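Last edit October 23, 2022. Still rough, fix later.

# skonham-rack

Notes and labels for the desk rack task. One wire basket, a few things that go in it or next to it, one table. Part of the Somard tidy-up collection. If you want the kitchen sink stuff go to `flondero-sink`, different labels, don't mix them.

## What's in the folder

- `clips/` – 1356 short clips, one placing or removing per clip
- `stills/` – 103 stills, picked by hand
- `labels.csv` – one row per clip
- `labels_old.csv` – don't use, kept for the Pakzad comparison only

## Objects

Names as used in `labels.csv`. Lower case, underscore, no plurals.

| label | what it is |
|---|---|
| `rack` | the wire basket |
| `jar_clear` | see-through blender jar |
| `bottle_green` | slim bottle, white cap, light green liquid |
| `disc` | small flat round thing |
| `white_tall` | tall white item, any shape |
| `green_other` | anything green that isn't clearly the bottle |
| `table` | the wood-grain top |

## Stills 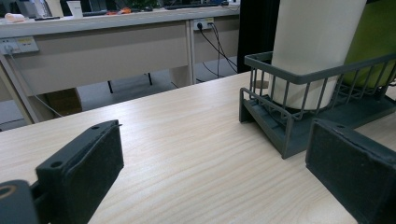
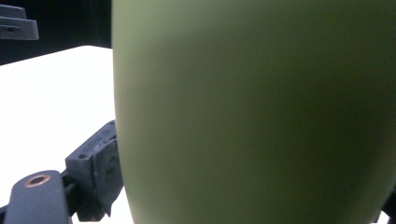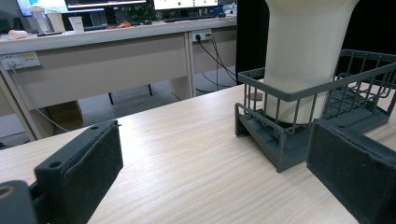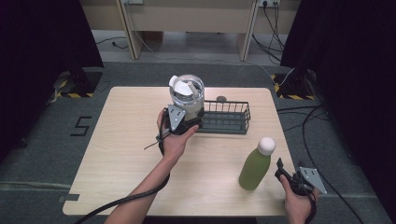 Labeling is by object and by place, nothing else. Place is one of `in_rack`, `on_table`, `held`, `unsure`. Something standing between the bars with its base on the rack floor is `in_rack` even if it sticks up way past the rim, like the tall white one in the third still. Lifted even a little is `held`, so the clear jar in the last still is `held` and not `on_table`. The disc is `on_table` there, behind the rack. Don't label it `in_rack` just becuase you see it through the bars. Close-ups where one big green surface takes up nearly everything, as in the second still, get `green_other` + `unsure`. Don't guess the object from the color.

## Rules that keep coming up

- Tipped or leaning is fine, still `on_table` if it touches.
- Half in, half out of the rack: `unsure`.
- Only the bottom half showing? Label it anyway.
- Stuff on other desks in the back: skip.
- `white_tall` stays `white_tall`. We had cup, vase and jug all in the old file, a mess, took ages to merge.
- Two objects touching = two rows, same clip id.

## Columns

`clip_id, object, place_start, place_end, notes`

Notes is free text. Keep it short. No commas pls, it breaks the import.

## Known problems

- 30 clips have start and end swapped. List in `swapped.txt`.
- 2 clips have no row at all.
- `disc` is under-labeled, easy to miss when it's behind the rack.
- Lighting varies, whites can blow out. Not corrected.
- Colors in the labels are from the stills, not measured. The rack gets called gray or green depending who labeled, ignore that.

## Todo

- [ ] fix swapped rows
- [x] merge the white ones
- [ ] second pass on `green_other`
- [ ] seperate the close-ups into their own folder
- [ ] new split in November, after the second pass

Don't train on `notes`.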